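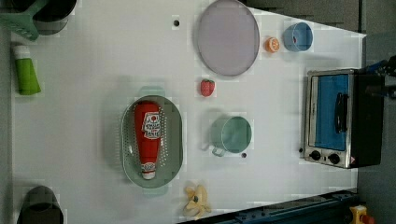 Figure 4. Play kitchen accessories on a white tabletop, including a colander, a pot and a plate.

Section 4. Attaching the Wall Bracket, Leveling and First Use

This section covers the Clerkonora play kitchen after the main cabinet has been assembled. If the back panel is not yet screwed on, go back to Section 3. The wall bracket cannot be fitted to a cabinet without its back panel.

The wall bracket must be used wherever the kitchen is placed. A child pulling on an open oven door can tip the cabinet forward.

4.1 What you need

From the hardware bag marked D:
Wall bracket, steel, with two slots
Short screws for the cabinet side of the bracket
Long screws for the wall side of the bracket
Leveling feet
Felt pads

Not supplied:
Phillips screwdriver
Drill and bit for pilot holes
Pencil
Tape measure
Spirit level
Wall anchors, if your wall is not solid wood

Bag D also contains one hex key. It is for the faucet in 4.5. Keep it after assembly.

4.2 Choosing a location

1. Pick a flat section of wall with no baseboard heater, radiator or outlet behind the cabinet.

2. Leave 40 inches of clear floor in front of the kitchen. The oven door opens downward and a child needs room to stand behind it.

3. Leave 16 inches between either side of the cabinet and the nearest window, cord or curtain.

4. Check the wall for pipes and wiring before marking any holes.

Caution: Do not place the kitchen next to a working stove, fireplace or space heater. The painted panels are not heat resistant.

Note: Strong sunlight will fade the door panels over time. Fading is not covered by the warranty.

4.3 Leveling the cabinet

1. Lay a blanket on the floor and tip the cabinet gently onto its back. Two adults should do this.

2. Turn one leveling foot into each threaded hole in the base. Turn by hand until the foot stops, then back it out one full turn.

3. Stand the cabinet up in its final position, leaving enough space behind it to reach the back panel.

4. Place the spirit level on the countertop, left to right. Turn the feet on the low side counterclockwise to raise them.

5. Repeat with the level placed front to back.

6. Press down on each front corner of the countertop. If the cabinet rocks, lower the foot at that corner until the rocking stops.

On wood or laminate floors, stick a felt pad under each foot after leveling. Wipe the foot clean first. On thick carpet, leave the felt pads off and check the level again after a week, when the feet will have settled into the pile.

If an oven or cupboard door swings open by itself, the cabinet is leaning forward. Raise both front feet by half a turn and try again.

4.4 Attaching the wall bracket

Warning: Serious injury can occur if the cabinet tips over. Do not let children use the kitchen until this step is complete.

1. Hold the bracket against the top edge of the back panel so that its two holes line up with the pre-drilled holes. The long side of the bracket faces up.

2. Fasten it with the short screws. Tighten until snug. These screws go into particleboard and will strip if forced.

3. Push the cabinet back until the bracket touches the wall.

4. Mark the wall through both slots with a pencil.

5. Move the cabinet out of the way and drill a pilot hole at each mark.

6. Insert wall anchors if your wall requires them. See the list below.

7. Push the cabinet back into place and fasten the bracket to the wall with the long screws.

8. Hold the countertop at both ends and pull toward you. The cabinet should not move.

Wall types:

Drywall with a stud behind it: use the long screws supplied. No anchor needed.

Drywall with no stud: use toggle anchors and the screws that come with them. Do not use the supplied screws.

Plaster: drill slowly to avoid cracking and use anchors sold for plaster walls.

Brick or concrete: use a masonry bit and masonry anchors.

If you are not sure what kind of wall you have, ask at a hardware store or have the bracket fitted by a qualified person. Each anchor must be rated for at least 60 pounds.

Renters: the bracket leaves two small holes. They can be filled with ordinary spackle when the kitchen is removed.

4.5 Fitting the faucet and sink

1. Drop the sink bowl into the cutout in the countertop. It is held by its rim and needs no screws.

2. Push the faucet stem through the hole behind the sink.

3. From underneath, slide the washer over the stem, followed by the nut.

4. Tighten the nut by hand until the faucet turns with slight resistance.

5. Insert the hex key into the small screw at the back of the faucet and turn clockwise until it stops.

The sink does not drain and is not meant to hold water. Water left standing on the countertop can get under the edging and cause the panel to swell. Lift the bowl out to wash it.

4.6 Installing batteries in the burner unit

The burner unit lights up and makes a cooking sound when a knob is turned. It takes three AAA batteries, not included.

1. Lift the burner unit out of the countertop. There is a finger notch on the left side.

2. Loosen the screw on the battery door. The screw stays in the door.

3. Insert the batteries, matching the + and - marks.

4. Close the door and tighten the screw.

5. Set the unit back in place and turn the left knob. The left burner should light.

The unit switches itself off when it has not been used for a few minutes. To mute the sound, slide the switch next to the battery door to position 2. Position 1 is normal volume. Position 0 turns the unit off completely.

Caution: Do not mix old and new batteries. Do not mix alkaline and rechargeable batteries. Remove the batteries if the kitchen will be stored. Keep batteries away from children. If a battery is swallowed, get medical help at once.

4.7 Accessories

Accessory sets are sold separately under the Plesterora name. Colors and contents vary by set. Before handing a new set to a child:

1. Remove all packaging, ties and tags.

2. Wash the plastic pieces in warm water with dish soap and let them air dry.

3. Check each piece for rough edges or cracks. Throw away any damaged piece.

The hooks under the upper shelf are for utensils. Store heavier pieces in the lower cupboard.

Play dishes must not be used for real food or put in a microwave, oven or dishwasher.

4.8 Care

Wipe the cabinet with a damp cloth and dry it right away. Do not use bleach, scouring pads or solvent cleaners. Crayon can usually be removed with a little dish soap on a soft cloth. Stickers should be warmed with a hair dryer on low before peeling, or the paint may lift.

Check all screws one month after assembly and every January after that. Check the wall bracket each time the kitchen is moved.

4.9 Troubleshooting

Burner does not light: check that the switch is not at position 0. Check that the batteries face the right way. Replace all three.

Burner lights but there is no sound: the switch is at position 2.

Knob spins freely: pull the knob off, turn it so the flat side matches the flat side of the post, and push it back on.

Oven door drops open too fast: tighten the hinge screw on each side a quarter turn at a time.

Faucet leans: tighten the nut under the countertop.

Missing hardware: contact MacPherson customer service with the model number and the letter of the bag. The model number is on a label inside the left cupboard. Do not substitute other screws in the cabinet.

Section 4 revised 1 July 2024. Replaces all earlier versions.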